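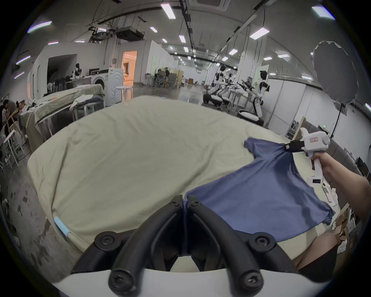
A blue t-shirt, held from two sides.

Haso: a small Python tool for joining messy tables

Hi! I wrote Haso after one too many evenings of matching place names by hand (my spreadsheet had 3969 rows and at least four spellings of the same town). It takes two CSV files, compares one text column from each, and writes out a third file with the best matches and a score.

Install

pip install from the repo folder, Python 3.7 or newer. You'll need pandas too, and I'm still on 1.1, so shout if something newer breaks it.

Usage

haso left.csv right.csv --on name --min-score 80

The score goes up to 100. I started at 60 and got some truly wild pairs, so 80 is the default now. Anything below it lands in leftovers.csv, where you can fix it yourself 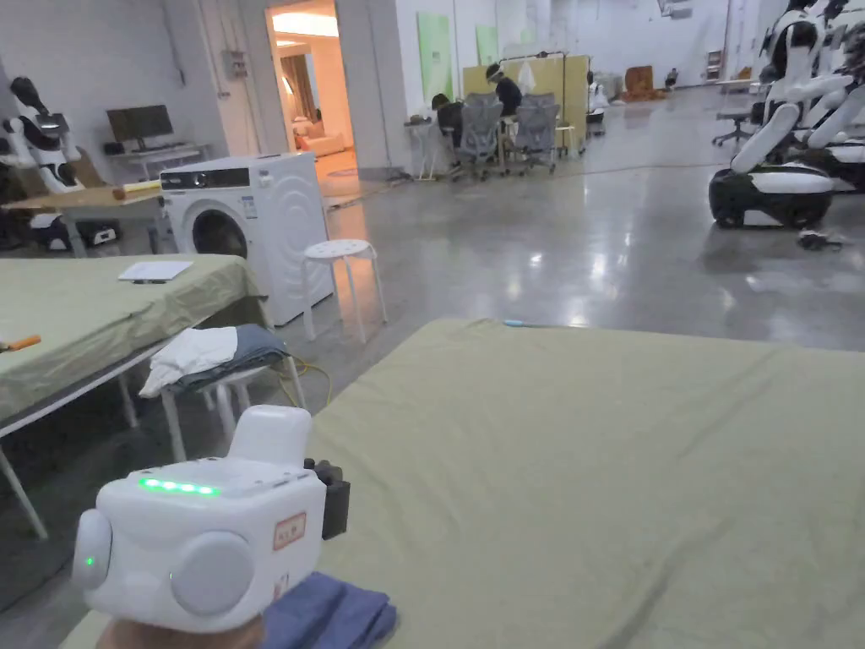
and then feed it back in with --fixed leftovers.csv. Your fixes always win over the score!

Accents

These caused me the most grief. Ó Súilleabháin kept losing its first letter, so version 0.3 keeps the original spelling in the output and only strips accents while comparing. There's a test file with 952 names in it, mostly the awkward ones I ran into, and if you add more please keep it in UTF-8.

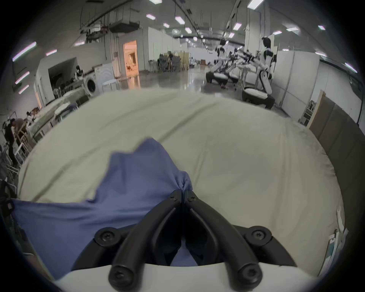
Eilif Vik wrote in to say that the matching slows to a crawl when both files have lots of blank cells, and that dropping the blanks first fixes it. I've added --skip-blank for that. It's off by default for now.

To do

Excel files, a progress bar, better error messages when the column name is wrong.

Last updated 21 November 2020. MIT license.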